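HOUSEHOLD TEXTILES AND SMALL GOODS
Unit 5: Sorting and Staging on a Shared Work Surface
Course handout. Prepared by Junhao Xu

Read before the practical. Bring the zone sheet from Unit 4 and a pencil. The practical takes 70 minutes and is graded on the final layout and on the written log, in equal parts.

1. Scope

Unit 4 covered folding single pieces on a clear table. Unit 5 covers the more common case, in which cloth shares the surface with papers, boxes, cables and small items that have no fold line at all. The task is to bring a mixed table to a staged state. Staged means that every item lies in a zone, every zone holds one class of item, and nothing rests on an item of another class.

Putting away is outside this unit. Cupboards, shelves and drawers are treated in Unit 6, and students who start filling shelves during the Unit 5 practical lose time without gaining marks. The same applies to clutter on furniture behind or beside the table. It is not part of the exercise unless the task card names it.

2. Terms

Work surface. The whole top of the table, including any part currently covered.

Flat goods. Pieces that keep their outline when set down: folded cloths, sheets of paper, card, books, tablets, flat boxes.

Loose goods. Pieces that take their outline from how they were dropped: towels, throws, unfolded sheets, soft knitwear.

Soft smalls. Soft items that can be closed in one or two hands and are not worth folding. Socks, mitts, plush items and pompoms all go here.

Line goods. Cables, cords, straps, clips on a cord. They are listed separately because they catch on loose goods and drag other pieces along.

Drape. A loose piece that lies over or behind another piece. A drape always belongs to the upper layer in the log, even where part of it touches the table.

Bridge. A flat piece supported partly by the table and partly by another flat piece. Bridges are stable until the lower piece is pulled.

Some of these terms differ from the Skistholm workbook, which is still in the reading room. Skistholm uses "soft stock" for loose goods and soft smalls together. Do not use that term in the log.

3. Reading the surface before touching it

Spend the first 5 minutes of the practical on the log only. Record the surface in this order: clear wood, flat goods, line goods, loose goods, soft smalls. Clear wood comes first for the reason given in section 5.

Write down what is certain. If a piece could be cloth or heavy paper, write "cloth or paper, folded" and settle it by hand later. A wrong class in the first log costs more than an open one, as the fold plan is built on it. Color is recorded with one plain word. Material is recorded only after handling.

For overlapping pieces, record which is on top. The notation is upper / lower, for example "book / sheet." A drape is marked with a D. A bridge is marked with a B.

The table used for the worked layout in section 4 has a wooden top that shows glare under the room light. Pale items near a glare patch lose their edges to the eye. Change your standing position before you log anything next to glare; do not guess the edge.

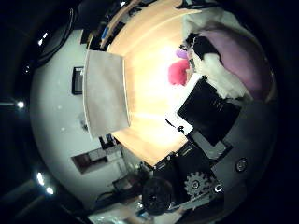 Fig. 5.1. Mixed surface before staging. Folded piece at left, loose goods and flat goods at right.

4. Worked layout

The log for Fig. 5.1 is short. Students often produce twice this length by describing folds. Folds are not logged for loose goods.

Clear wood: between the folded piece and the group at right.
Flat: beige, cloth or paper, folded.
Flat: black, rectangular; book, tablet or box. B. Black / white sheet.
Flat: white sheet, paper or card.
Line: black, cable or clip, thin. Line / white sheet.
Loose: white, fluffy, crumpled.
Loose: lavender, large. D.
Small: pinkish red, rounded.
Small: pale purple.

Three points are worth discussion.

(a) The beige piece. It is already folded and lies apart from the group. If handling shows it to be cloth, it stays folded and becomes the base of the cloth zone. If it is paper, it moves to the paper zone. Leave it in place until one of these is confirmed.

(b) The white and lavender pieces. The lavender piece lies over and partly behind the white one. The upper layer comes off first. Lift the lavender piece with two hands at the corners nearest you and take it straight up before moving it sideways. Pulling it across the table turns the white piece over, and the log is then void for that corner of the surface.

(c) The black rectangle. Until it is identified it is handled as a tablet. That means both hands, kept level, and no other item on it at any time. The line item on the sheet is dealt with first, then the rectangle, then the sheet.

The usual error here is to take the sheet first, as it looks like the easiest piece to remove. It is the lowest member of a stack and comes out last.

5. Sequence

Clear wood is the resource that controls the order of work. A large cloth needs an open area at least as wide as its half-fold. If that area is not present, it must be made before any large cloth is lifted. Lifting first and looking for space second ends with the cloth over a chair or on the floor, and both count as faults.

Standard sequence for a surface of this type:

5.1 Mark the zones in pencil on the zone sheet. Use four: cloth, paper and flat, line, smalls.
5.2 Move the soft smalls. They are quick and free some wood at the edge of the group.
5.3 Coil the line goods. Coils are loose, one hand wide, with no knots. Check first whether the far end is attached to anything.
5.4 Move flat goods from the top of each stack down.
5.5 Lift the drapes, fold, stage.
5.6 Fold the remaining loose goods, thick pieces last.
5.7 Recheck the undecided entries and correct the log in ink.

Steps 5.2 and 5.3 may be exchanged when a cord crosses a small. Step 5.4 always comes before 5.5 when a flat piece of unknown type lies within reach of a falling corner of cloth. In the worked layout this applies to the black rectangle, which lies below the white piece on the near side.

6. Folding notes for thick and smooth pieces

Thick pile. A fluffy piece springs back and will not hold a sharp edge. Two folds are the limit for most of them. Fold in half, press the air out with the flat of the forearm from the fold toward the open side, fold once more, press again. A third fold gives a block that opens by itself within minutes. Do not weigh it down with a book to keep it closed.

Smooth cloth. A smooth piece slides on itself and on a finished tabletop. Fold it in half lengthwise first, while one edge hangs over the side of the table, and let the hanging part straighten under its own weight. Then draw it onto the table and complete the fold. Align the open edges. The folded edge will look after itself if the open edges match.

Stacking. Thick under smooth. A smooth piece placed under a thick one creeps sideways when the stack is carried. Stack height is limited to 300 mm for the practical, measured without pressing.

Soft smalls are not stacked. Place them side by side in their zone. A shallow tray may be used if one is supplied; the Plisumik trays in the storeroom fit the zone sheet. The older Dotico trays are too wide and overlap the line zone.

7. Marking

The final layout is checked against the corrected log. The assessor reads the log first, then looks at the table. Items present on the table but missing from the log are the most frequent loss of marks, and they are usually flat items of the same color as something lying on or near them. White card beside white cloth is a typical case.

Deductions:
Item outside its zone: 2
Item resting on another class: 2
Piece on floor or chair: 3
Line goods knotted: 1
Item missing from log: 3
Class stated as certain and later found wrong: 2
Class left open and settled in ink: 0

The practical is marked out of 70. Groups are limited to 16 students, working in pairs, with one student handling and one writing. Exchange roles after step 5.4. The student who is writing may speak but may not touch the surface.

8. Preparation exercises

8.1 Choose a table at home that has not been tidied. Write a first log in five minutes. Stage the surface, then correct the log in ink. Hand in both versions on one sheet.

8.2 For the layout in Fig. 5.1, write a zone plan that keeps the beige piece where it is. State which zone is nearest to the front edge and how much clear wood is available once steps 5.2 to 5.4 are complete. An estimate in hand widths is sufficient.

8.3 Repeat 8.2 on the assumption that the beige piece is paper. List only the steps that change.

Reading: Gu, Surface Work in the Home, chapters on layering and on mixed stacks. The section on table linen can be skipped. Solutions to 8.2 and 8.3 are discussed at the start of the Unit 6 session - bring your own version, as no copies are handed out.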